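Week 6: Reading a commercial property sale announcement

Sale announcements are written by people who were paid when the deal closed. Keep that in mind for the whole unit. The facts in them are usually right, as far as they go, and the trouble is in how far they go.

Our case is Brimar Yards, a group of 3 former cannery buildings converted to offices. Zarkosa Partners sold it to Betancur Capital. The release gives the floor area, names the main tenant (Ondunano, a software company) and calls the property "fully stabilized." It doesn't give a price.
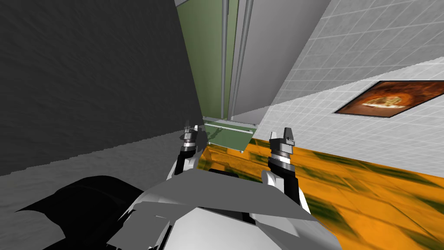

Department of Real Estate and Urban Economics

Start with the missing price. Local coverage put it at "over $700 per square foot," credited to a person familiar with the deal. Ask which square feet. Rentable area includes a share of lobbies and hallways, and it can grow when a building is remeasured without anyone moving a wall. If the seller's figure uses the old measurement and the buyer's uses the new one, both can quote a price per foot and both can be telling the truth.

Next, the cap rate. This is net operating income divided by price, and you will see it quoted to two decimals as if it came off a scale. Whose income, though? In-place income is rent being paid now. Pro forma income is rent somebody hopes to collect. Check for free rent periods before you believe either one.

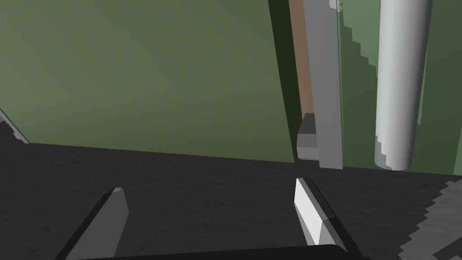 The tenant is the part I would press hardest. "Leased by Ondunano" tells you a lease was signed. It doesn't tell you how many desks are in use, whether part of the space is up for sublease, or whether there is a termination option in year 6. A well-known tenant name is worth something – less than the broker's flyer suggests.

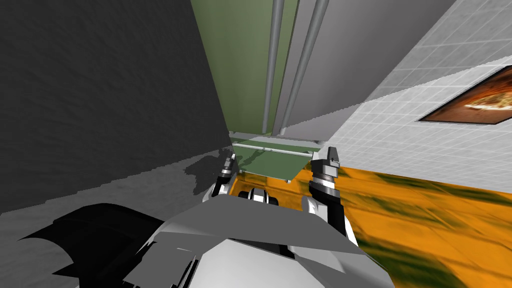

Replacement cost is the other favorite argument: the buyer paid less than it would take to build the same thing today. Maybe so, but would anyone build it today? It also helps to ask what sits on either side of the asset. Look at the two grippers, level with each other, with the small structure between them. An older office property can be held like that, with new towers competing for its tenants on one side and cheap sublease space on the other, and its replacement cost won't loosen either one.

For Monday: read the Brimar release and Jamila Sheikh's notes on lease abstracts (reader, p. 436). Mark every number in the release that has no source. Then write one page on what you would ask Betancur's lender. Skip the history of the cannery.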